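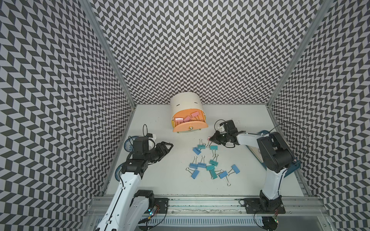
How to survive your first winter in Plaltholm

If you just picked up Plaltholm and your whole town froze before you got the second dock built, welcome to the club! I lost my first four towns that way. The tutorial shows you how to place a hut and catch a fish and then it pretty much waves goodbye, so I wrote down what I do now. I play on the default map with normal weather. If you're on the Fedier map you get more trees and less fish, so shift your workers around a bit.

1. Pause before you place anything

The clock starts running the second the map loads. Hit pause, scroll all the way around the shore, and look for a flat spot with fresh water on one side and trees on the other. I know the big bay in the south looks nice. Don't build there yet – the wind comes straight in off the water and your huts burn twice the wood.

2. Wood first, then fish

Put three of your six settlers on wood and leave them there until you have 535 logs. It feels like forever (it's most of the fall), and you'll be tempted to pull one off to start on the smokehouse. I did that in my third town and we ran out ten days before the thaw. The other three can fish, and berries are fine for a snack but they spoil too fast to count on.

3. Build the huts touching

Huts that share a wall share heat. The game only mentions this in the tooltip for the stone hut, and I wouldn't have known if Delali Antwi hadn't told me on the forum. Four in a square is best. Leave one tile open on the side facing the woodpile so people aren't walking the long way around in the snow.

4. Use Standby

Open the worker menu, click the little moon, and that settler goes on Standby. They stay indoors, eat half, and don't need a coat. When the first snow hits, I put everybody but one woodcutter and one fisher on it. Switch those two out every few days or they get sick – watch for the blue icon over their heads.
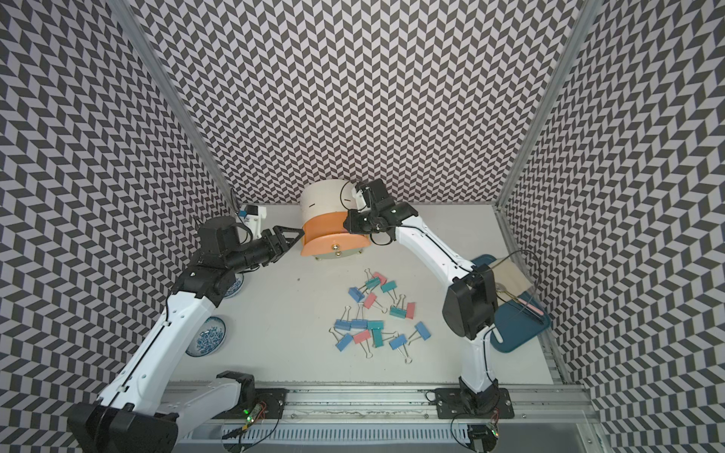
Orange and white container on a white tabletop

5. Don't trade with Sowah until March

Sowah is the trader with the red boat, and she'll show up right when you're low on everything. Her winter prices are awful. She wanted 1332 coins for a crate of salt fish in my last game, and in March the same crate was 997. If you're really starving then sure, buy one crate, but sell her furs to pay for it and hang on to your tools.

6. Save on the last day of fall

Make it a separate save, too, because autosave only keeps the latest one and it will happily write over your good town with your frozen one.

My best run so far ended the winter with 1429 coins and all six settlers alive, plus a goat I don't remember buying. Dela Sarpong asked me in the comments if this works on hard weather. Mostly, yes, but get the stone huts before the first snow and skip the smokehouse until spring. I'm still working on a route for the island start, and I'll put it on its own page once I've made it through a winter there without losing the dock.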